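Tempo de leitura: 3 min

O jantar que ninguém marca

eu tenho uma teoria sobre amizade adulta e vou defender ela aqui mesmo sabendo que metade de vocês vai discordar: a gente parou de aparecer na casa dos outros. E isso fez mais estrago do que celular, rede social, trânsito e todas aquelas coisas que a gente culpa quando percebe que passou meses sem ver uma pessoa de quem gosta.

Quando eu era criança, no prédio da minha avó, a campainha tocava às quatro da tarde e era alguém. Só isso, alguém! Uma vizinha com um pote, um primo que estava passando, uma moça do terceiro andar que queria reclamar do marido. Minha avó resmungava um pouco (resmungava muito, na real), botava a água no fogo e sentava. Ninguém tinha arrumado a casa, a roupa ficava dobrada pela metade em cima do sofá e a visita empurrava pro lado pra caber.

Hoje, se a minha campainha toca sem aviso, eu abaixo o volume da televisão e fico quieta feito bicho. Já fiz isso com gente que eu amo.

A Lerato Matlala, que foi minha colega de trabalho e virou amiga, foi quem me cutucou com esse assunto. Em setembro ela me mandou mensagem querendo um café e eu respondi com três opções de horário, todas pra dali a semanas. Ela respondeu: "você me mandou uma agenda, parece dentista". Fiquei ofendida uma tarde inteira e depois fui obrigada a concordar.

Porque olha o que virou encontrar alguém. Tem que escolher o lugar, e o lugar tem que ser bom, e aí alguém sugere o Nenico, que é uma delícia mas a conta já vem com cara de presente de casamento. Tem o grupo no aplicativo, tem a enquete no grupo, tem a pessoa que vota em todas as datas e cancela na véspera. Éramos 5 no último jantar que tentei organizar e a conversa pra marcar durou mais que o jantar.

E a casa da gente ficou parecendo lugar de mostrar. Acho que essa é a parte que me pega. Eu só chamo se a cozinha estiver limpa, se tiver vinho, se o banheiro tiver toalha decente. Mas eu nunca na vida voltei da casa de uma amiga pensando na toalha dela! Volto pensando na história que ela contou, na risada, naquele bolo meio solado que comemos assim mesmo.

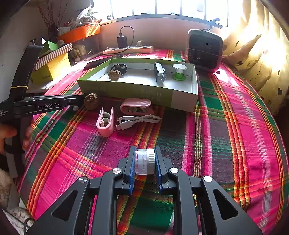 Então, desde aquele café, resolvi fazer um teste. Passei a responder "estou em casa, vem" e pronto. Com louça na pia e tudo. A primeira vez foi estranha, pedi desculpa pela bagunça umas dez vezes até a Lerato me mandar calar a boca e passar o açúcar. Na segunda eu pedi menos.

Vai ter quem diga que isso é nostalgia, que aparecer sem avisar é falta de educação, que tem gente que trabalha à noite, que tem criança dormindo. Tudo certo, manda uma mensagem antes, dez minutos antes que seja. O que eu queria de volta é a visita sem motivo e sem cardápio, aquela em que cada um fica mexendo numa coisa e o assunto vai indo sozinho.

Minha avó, aliás, continuou resmungando da campainha até o fim. E continuou abrindo.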